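**Gostico's shared kitchen corner gets a second life**

The little cooking corner at Gostico has been slowly coming together since April, and anyone who stopped in lately will have noticed how much nicer it feels (and how much easier it is to find a place to put things down!). The whole idea was to keep it simple: a small table with a navy-blue cloth, a white portable gas stove, and a dish and a tray close by.

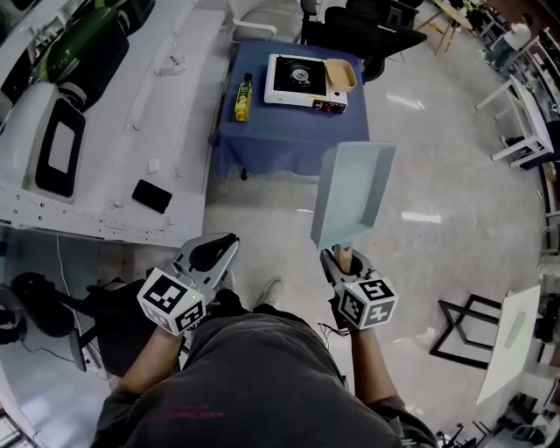
Most of the money went to shelving and seating, with the bill coming to $694 in all, a good bit under what the folks at Eler had first quoted. The stove stays on the table for now, though there has been plenty of friendly talk over whether it would do better nearer the wall, and we expect that talk to go on for a while yet.

Trays and dishes can be borrowed for the day, as long as they come back clean. Anyone with spare kitchen things to pass along is warmly invited to drop them off at the Theodorakopoulos building, Room 570, any weekday before supper.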